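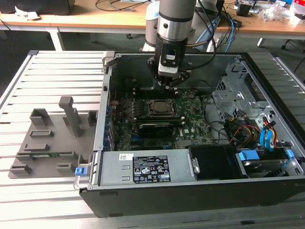
Gripper Comparison Programme: Frequently Asked Questions

Last updated: August

The following answers are intended for teams that have asked to take part in the Gristitix gripper comparison, or that wish to make use of its results. They apply to the desktop computer disassembly and reassembly tasks only. Questions on the cable routing tasks are dealt with separately.

What is being compared?

The programme compares grippers and the finger sets fitted to them. Each gripper is mounted on the same type of arm and is given the same tasks on a desktop computer with its side panel removed. The arm, the controller settings and the table remain unchanged throughout a comparison, so that differences in the results can reasonably be put down to the gripper.

Which grippers are currently included?

Three are under test at present: the Vovska parallel gripper, the Lehtinen parallel gripper with long fingers, and the Lehtinen gripper with short fingers. The last two share a body and are reported as separate entries. The Wonar suction tool was tried at an early stage and withdrawn from the memory tasks, where it could not hold a module by its edges. It may return for flat parts.

Why was a desktop computer chosen?

A used desktop computer brings together many of the handling problems found in repair and recycling work. It contains thin boards, latches, clips, loose cables and heavy metal parts within a small space, and much of it must be reached from directly above. Computers of this kind are also cheap and easy to replace when a part becomes worn.

Must the computer be of a particular make?

No. The results published so far were obtained on Dell desktop machines laid on their side, with the motherboard facing upwards. Teams may use another make, provided that the make and the layout of the case are stated in the report. Results from different cases are not placed in the same table.

What is the fixture plate for?

The grey 3D-printed plate gives each small part a known place to be put down and picked up again. A memory module, for instance, is laid in its slot on the plate between trials. The plate stands beside the case and must be fixed to the table before calibration. If it is moved afterwards, the calibration must be repeated. Print files are sent to teams on registration.

How many trials are required?

Each gripper completes 24 trials of each task. A set of 24 must be carried out without changing the fingers or the pads. If a finger breaks, the set is abandoned and begun again, and the breakage is recorded.

How is a trial timed?

Timing begins when the gripper leaves its rest position above the case and ends when it returns there. The limit is 600 seconds. A trial that reaches the limit is recorded as incomplete, whatever has been achieved by then. Partial completion may be described in the notes but carries no score.

What counts as a failure?

A trial fails if a part is dropped, if a part is damaged, if the arm makes a protective stop, or if the operator has to touch the computer. Light contact between the fingers and the inside of the case is permitted. Contact that bends the case or shifts the computer on the table is not.

How many trials have been recorded so far?

The results file holds 707 trials. This figure includes abandoned sets, which are marked as such and left out of the averages.

Which gripper has performed best?

No overall ranking is given. The Vovska gripper has been the more dependable on memory modules, chiefly on account of its softer pads. The Lehtinen gripper with long fingers reaches clips close to the case wall that the other two entries cannot reach without touching metal. With short fingers the same gripper holds heavier parts more firmly but has difficulty in the space around the graphics card. Readers are advised to consult the table for the task that most resembles their own.

May teams fit their own fingers?

Yes. Drawings must be supplied with the results, and the fingers must be fitted without altering the body of the gripper. Teams should check clearance by hand before the first powered movement, with the arm at low speed.

How should the arm's cables be secured?

Cables should be given enough slack for the wrist to turn through its full working range, and should be kept clear of the open case. A loop running upwards from the side of the arm has proved satisfactory. Ties must not be placed within the last joint. A snagged cable is treated as a set-up fault, and the trial may be repeated once.

Is the computer powered during the tests?

It is not. The computer must be disconnected from the mains for at least 15 minutes before the panel is removed, and it remains disconnected for the whole session. The power supply unit is not to be opened under any circumstances. An earthed mat is recommended where boards are to be reused.

Do the internal cables have to be left in place?

Yes, unless the task sheet says otherwise. Loose power and data cables are a normal part of the work and a common cause of failure. They may be tidied before the first trial of a set but should not be adjusted during it. A photograph of the cable layout should accompany each set.

What does the controller record?

Joint positions, gripper opening, gripping force where the gripper reports it, and any stop or warning. The Vovska gripper reports force at a lower rate than the Lehtinen gripper, and force readings from the two should not be compared directly. Work on a common method is under way.

Does lighting affect the results?

It can do so where a camera is used to locate parts. Bare aluminium tables reflect strongly, and glare has caused false readings at one edge of the plate. A matt cloth or a change in the angle of the lamp is normally sufficient. The lighting used should be noted on the set-up form.

May results be withdrawn?

A team may withdraw its results at any time before publication. After publication, corrections are added as notes and the original entries are kept.

How does a team register?

Registration is made in writing to the Gristitix programme office, stating the arm, the gripper, the fingers and the make of computer to be used. The office will reply with the task sheets, the print files and a reference to be quoted on every form. Trials carried out before a reference has been issued cannot be accepted.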